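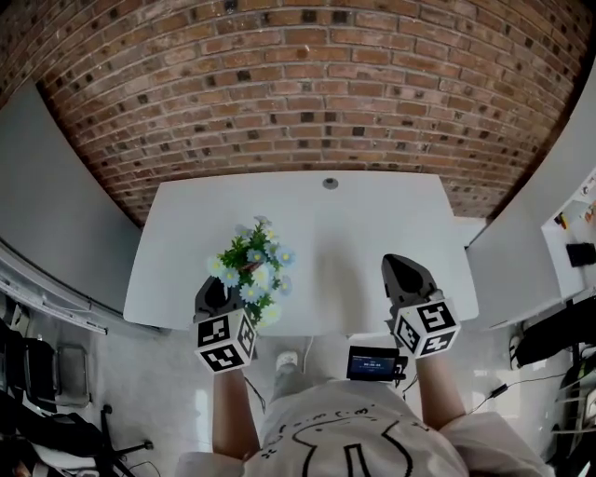
Mauerwerk, Teil 2: Verbände und Fugen. Letztes Mal Ziegelherstellung, Brennfarben nur angerissen, deshalb kurz nachgeholt. Farbe kommt vom Ton (Eisengehalt, Kalkgehalt) und vom Brand. Eisenreich = rot, kalkreich = gelblich bis beige. Dunkle Köpfe: mehr Hitze oder weniger Sauerstoff im Ofen. Bunte Sortierung heißt, die Steine werden gemischt vermauert, siehe die Wand hinter dem weißen Tisch mit den blassblauen Kunstblumen: rotbraun und beige, dazwischen unregelmäßig verteilt fast schwarze Steine, Fuge hellgrau. Beim Mischen immer aus mehreren Paketen gleichzeitig nehmen, sonst gibt es Flecken in der Fläche. Wird auf der Baustelle ständig vergessen.

Begriffe (Klausur!)
Läufer: Stein liegt längs zur Mauerflucht, lange Seite sichtbar.
Binder: Stein liegt quer, Kopf sichtbar.
Lagerfuge waagerecht, Stoßfuge senkrecht.
Überbindemaß: Versatz der Stoßfugen von Schicht zu Schicht. Nicht verwechseln mit der Fugendicke, kam letztes Mal in der Hälfte der Abgaben falsch.

Verbände
Läuferverband: nur Läufer, Versatz halber oder viertel Stein. Üblich bei Vorsatzschalen, weil nur ein halber Stein dick.
Binderverband: nur Köpfe, Versatz viertel Stein. Gut für enge Rundungen.
Blockverband: Läufer- und Binderschicht im Wechsel, Stoßfugen aller Läuferschichten übereinander.
Kreuzverband: wie Block, aber jede zweite Läuferschicht um halben Stein verschoben. Skizze selber machen, mindestens vier Schichten, sonst sieht man den Unterschied nicht.
Zierverbände (gotisch, märkisch) nur kennen, nicht zeichnen.

Fugen
Farbe der Fuge macht enorm viel aus. Helle Fuge: jeder Stein einzeln lesbar, Fläche wirkt lebhaft. Dunkle Fuge: Fläche geht zusammen. Musterfläche anlegen, trocknen lassen, dann erst entscheiden!! Nasser Mörtel ist dunkler.
Fugenglattstrich = in einem Arbeitsgang, Mauermörtel bleibt stehen. Nachträgliches Verfugen: auskratzen, säubern, vornässen, neuer Mörtel in 2 Lagen. Zu harter Mörtel auf weichem Altziegel geht schief, der Stein platzt vor der Fuge.

Fallbeispiel Speicher Skirkance
Kreuzverband, Außenwand, bunte Sortierung. Sanierung in 3 Abschnitten, im ersten rund 700 Steine ausgetauscht. Ersatzsteine aus dem Abbruch Pladmont, Format passte, Farbe zu gleichmäßig, also dunkle Steine zugekauft und untergemischt. Südseite Fugen 40 mm tief ausgekratzt, war stellenweise zu viel. Lagerfugen am Sockel noch offen, Foto folgt in der nächsten Sitzung wen ich es finde.

Zum nächsten Mal
Skript Bitar, Kapitel Dehnfugen lesen. Eine Wand in der eigenen Straße suchen, Verband bestimmen, Foto und Skizze (Bleistift reicht). Achtung, Verblender und Riemchen zeigen oft Läuferverband, egal was dahinter steckt, an der Laibung nachschaun.
Abgabe im Fach Cladano, Erdgeschoss, nicht per Mail.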